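I moved to Plitemdale in September with one suitcase and one wool jumper, and the jumper was too wide by October. Since then I wash my dark clothes by hand, in the bathroom sink. My method is simple, and it has worked for me through four winters.

## What you need

- a clean sink or a bucket
- liquid soap for wool or dark colours (I use the one from Jurnomow, the 500 ml bottle)
- two old towels
- a flat place for drying

## Step 1: Sort by colour

Put black, navy and dark brown together. Red goes alone the first time, always. Turn every piece inside out and close the zips.

## Step 2: Prepare the water

Fill the sink with cool water, then add one small spoon of soap and mix it with your hand. If you pour the soap directly on the cloth, it can leave a pale mark – I have one on my best trousers.

## Step 3: Soak and press

Leave cotton for twenty minutes and wool for ten. Press the cloth down and let it come up again. Do not rub wool and do not twist it. For a dirty collar, take a drop of soap between two fingers and press it in.

## Step 4: Rinse

Change the water until it stays clear. For new jeans this can be many times, so be patient. My water meter showed 594 when I began one Friday and it was still 594 when I finished, so the cost is small.

## Step 5: Take out the water

Lay the piece on a towel, roll both together like a pancake and press with your knees. Repeat with the second towel if it is heavy.

## Step 6: Dry

Dry dark clothes in the shade. Wool must lie flat, but thin cotton can hang from a line. I turn the pieces once in the evening, and the next day I check the seams, which are always last.

When all is dry, bring it to the bed and go through it piece by piece before you fold. Look for loose threads and for soap marks. 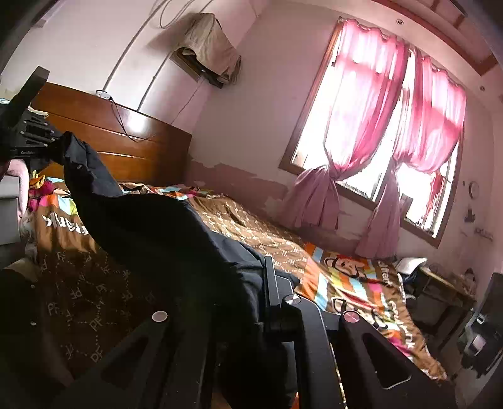

## Step 7: Fold and store

Fold the sleeves to the back, then fold the body in two. Heavy jumpers go at the bottom of the drawer. Do not use hangers for wool, the shoulders will get points.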